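# The Cleaners Who Work With Their Hands Full

*6 January 2023*

The pitch at Drarholm was that the robots would take the dull part of the job. That was last April, in a meeting room in Naltcombe, with slides. The home-cleaning company employs 83 people, and most of them were invited to hear how a new program called Adora would "free them up" for the work that customers care about. Adora would learn to pick up trash, clear tables, and carry dishes. People would do the rest.

Nine months later there is no robot in any customer's home. There are grippers, a pair to each cleaner on the program, and the cleaners hold one in each hand.

They're awkward-looking tools, black and gray, with angular arms that open and close and ribbed blue pads where the fingers ought to be. A cleaner squeezes, the pads come together, and something gets lifted. The recording is the product. The company that runs Adora, Engebretsen, wants long stretches of ordinary tidying done this way, so that a machine with the same kind of pads can someday be taught to copy it.

So a person who can clear a dining table with bare hands and a trash bag in no time at all now does it one item at a time. A torn cigarette box. A paper cup. A flattened carton, a wad of stained paper, a plastic bag that doesn't want to be picked up by anything.

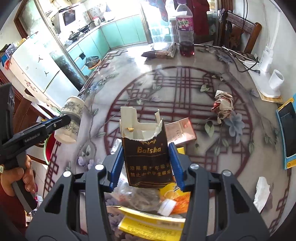
I asked a cleaner who has been on the program since the start what had become of the dull part of her job. "This is the dull part," she said. "They took the dull part and made it the whole shift."

She isn't against it. She likes that the recording shifts are shorter, and she likes that no customer stands behind her. Her wrists hurt in the first weeks and then stopped hurting. What bothers her is the pace. By her own timing, a table she would normally clear before the kettle boiled took her 13 minutes with the grippers on a bad day, and the bad days are when there's a lot of wrapper.

Wrapper comes up constantly when you talk to these people. Cardboard behaves. Thin, clear plastic folds away from the pads, sticks to itself, and catches the light so that you lose track of where it ends. A cleaner's fingers deal with this without any instruction. The pads have to be brought in at an angle, and the angle that worked on the last piece tends to be wrong for the next one.

## What the company counts

Drarholm's managers talk about the program in clips. The total was 3864 when I visited, and it was written on a whiteboard by the supply closet, which tells you something about who is meant to be proud of it. Each clip is one stretch of work that passed review. The ones that failed aren't on the board. Cleaners told me a clip can be rejected for moving too fast, for putting a gripper down to scratch your nose, or for finishing a hard grab with a bare finger.

That last rule interests me most. In the old job, using your finger was called being good at it.

An operations manager gave me the case for all this, and it's a fair one as far as it goes. Drarholm has trouble hiring. Its cleaners get sore backs and knees. If a machine could manage the bending and fetching, people might stay in the work longer. He also said that no job would be lost to Adora. I asked whether that was in the contract with Engebretsen, or in anybody's employment agreement. He said it was "the spirit of the thing."

I then asked when a robot would be ready to clear a table in a real home, with real clutter. He said that was a question for Engebretsen. Engebretsen, by email, said it was a question of data.

## A messy room is a hard room

It's easy to see why they want more of it. The rooms in demonstration videos are bare and evenly lit, with a mug and a sponge on a plain surface. The rooms where people eat and smoke and charge their gadgets are another matter. Wires cross the table. The covering is printed with flowers and latticework, under a shine that throws the light back. Half the things lying there are trash and the other half only look like it, and a cleaner knows the difference between a snack packet someone is done with and one they're coming back for. Often she knows by asking.

I couldn't get a clear answer on how a recording captures that. The grippers pick up how she moved. Why she left the pink package alone and went for the scrap next to it stays in her head, unpaid.

Then there is the floor. A crumpled wrapper has to get from the table to the bin, past the chair, without being dropped, and the bin may not be the same bin as yesterday's.

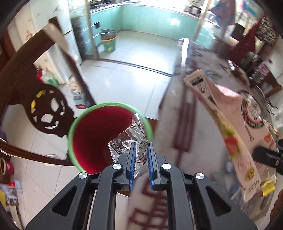

## Who gets the table

The cleaners I spoke with had mostly stopped expecting the robot, and were thinking about the hours. Recording shifts pay the same as cleaning shifts. There's no bonus for an accepted clip, and no share in whatever Adora turns into. When I raised this with the manager, he pointed out that staff had signed a consent form. They had. It runs to two pages, and the part about future use of the recordings is a single sentence.

Meanwhile the regular houses still need cleaning. Every person on a recording shift is a person missing from a route, and the crews left behind cover the gap. One man who has never touched a gripper told me Adora had changed his job more than anyone's: he now has an extra stairwell and a longer drive.

He'd like to be asked to join. The shifts are indoors, he said, and you only do the one table.

Drarholm plans to widen the program in the spring. I asked what result would make it stop, what number or what date, and the manager said he hadn't been given one. The cleaner from the first group has already put her name down for another round. She wants it in writing this time that if the machine ever works, somebody will teach her how to run it. She was still waiting for a reply when we last spoke.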